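Rent the folding arm, don't buy it

By Svitlana Hladun
21/05/2026

Hayashi wants small laundries to buy its folding kit outright. The kit is one arm, a wrist camera and 4 training sessions, and Hitska will lease you the same package for 500 dollars a month. I think most shops should take the lease, and I think Hayashi should stop steering them away from it.

Kiyoshi Koyama runs a laundry in Noltport and has had the kit since July. Flat towels and pillowcases are fine, he told me. Anything with elastic is slow. A fitted sheet has no corner the software can count on, and his staff still fold most of them by hand.

The wrist camera is part of the trouble. It works very close to the cloth, and at that range there may be little for it to go on. 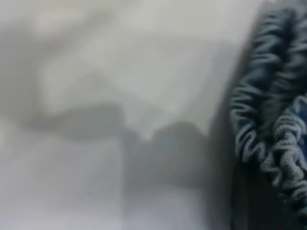
Gathered blue fabric against a pale surface, from the wrist camera.

The ruffled edge comes through well enough. The pale area next to it is a blur of soft shadows, and I would not want to pick a grasp point there.

Hayashi says an update will help with stretchy items, and it may. A shop that leases can wait for it and hand the arm back if it disappoints. A shop that has paid in full can only wait. Koyama paid in full, and he told me he would lease if he were starting over.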